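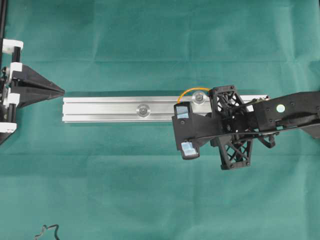

Bench check before the November open evening, with my comments

Done by me (Lurdes Bettencourt) at the Ondolwood workshop, second bench from the door. Lambros Tsakiris has asked for these to be written up properly, so I've put down what I looked at and what I thought of it. Sorry, it's long!

1. Bench covering
OK for now. The green cloth goes right across the work surface, and I like it for this because you can spot a stray screw on it. It does have some soft creases and fold lines, mostly towards the back. I ran my hand over them and they're nothing you'd catch a part on, but please smooth it out before you set anything down. Shake it outside, never over the floor (we had swarf in someone's sandal last summer).

2. Aluminium rail
OK. It's lying flat on the cloth with the grooves running lengthways, and the left end is cut square. I went round that end with a cotton glove and it didn't snag, hooray. If yours does snag, file it and wipe it, then do the glove again. The spare lengths in the rack are 1,064 mm and I haven't done those yet.

3. Gap at the end of the rail
OK. There's a small gap between the rail and the tip of the black wedge, and I'd like it kept. Don't shove the rail up tight against the point when you're tidying, it marks the end.

4. Black wedge
Comment needed. It comes to a proper sharp tip and it sticks out from the fixture at just the height where you'd lean over with a sleeve. I've asked for a cap when we're not working there. Lambros thinks a cork will do and I think he's probably right, but it has to be one that stays on!

5. White plastic brackets
OK. All four looked at, no cracks that I could find. Push each one gently with a thumb. If it gives, stop and tell one of us, and please don't go at it with glue.

6. Small screws and fittings on the fixture
Partly done. I nipped up the ones I could reach with the short driver. The ones down by the angled strut at the bottom are awkward and I need the long Metik driver back from whoever has it. I'm leaving this one open until then.

7. Black upright rod
OK, no wobble. Don't use it as a handle when you're moving the fixture. I know it's tempting, I've done it myself.

8. Floor and walkway
Not OK when I started. There were two Pilier crates in the way and I've shifted them under the stairs. We want 180 cm clear behind the bench when visitors are in, and with the crates gone we've got it.

9. First aid and eyewash
Plasters low, almost out of the blue ones. Eyewash in date. I've added both to the Papadakis order anyway.

Still to do: cap for the wedge, the lower screws, spare rails. I'll go round again at 6 on the evening itself, before the doors open, and Lambros will sign underneath me.

L.B.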